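Fulline kitchen data – FAQ for new operators

Put together by Otis Oyelaran from questions people keep asking at the Hedthorpe site. Will get updated when I have time. Last touched in January.

What are we collecting?
Demonstrations. You drive the arms through a short kitchen task, we log it, the model learns from the log. One run of one task = one episode.

How many do you need?
400 good ones per task. We have 1388 across all tasks so far, but only 248 of those are for plate and tray work, so that's where most new operators get put first.

Do I need robot experience?
No. Half a shift of practice and you're fine. Practice runs go in the practice folder, please, not the main one.

How long is an episode?
As long as the task takes. Don't rush. Don't sit there idling at the end either – stop the log once the arms are back at rest.

I dropped something. Do I delete it?
Depends. If you picked it up again with the arm and finished, keep it and tag it "recovery". Those are useful, we don't have enough. If you reached in with your hand, bin it.

Can I move things between episodes?
Yes, please do. Same layout over and over teaches the model where things were last time and not much else. Turn the plate. Slide the tray over a bit. Put the toy fruit down in a diffrent order, overlapping, hanging off the rim, whatever. Real counters are messy.

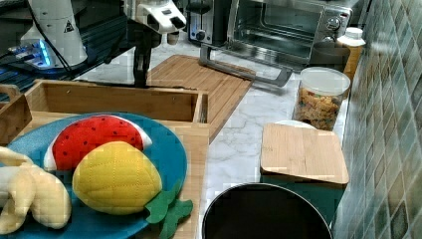
Stay inside reach though. If an arm has to stretch all the way out to get to something, it's too far, pull it in. And leave the toaster oven where it is, it's a fixed landmark for this batch.

Why plush fruit?
Doesn't bruise, doesn't leak, still here next month. Soft stuff is also harder to grip cleanly than it looks, so good practice for the model and for you.

What do I write in the label?
Plain words, what you did. "Put the watermelon slice on the plate." Not "task 2 again". Somebody has to read these.

The Groltetti screen says "sync lost". Now what?
Stop. Throw away that episode, restart the logger, wait for green. If it happens twice in a row come find me.

Can I do two tasks in one episode?
No. Split them.

Who checks my episodes?
The Tran review tool flags the obvious stuff first – gaps, no label, way too short. Then a person watches whats left. Rejected ones come back with a note. Everyone gets some, don't take it personally.

Where do I sign up for slots?
Sheet on the Fulline shared drive, tab 2. Mornings fill up first. If you can't make it, take your name off so someone else can have it.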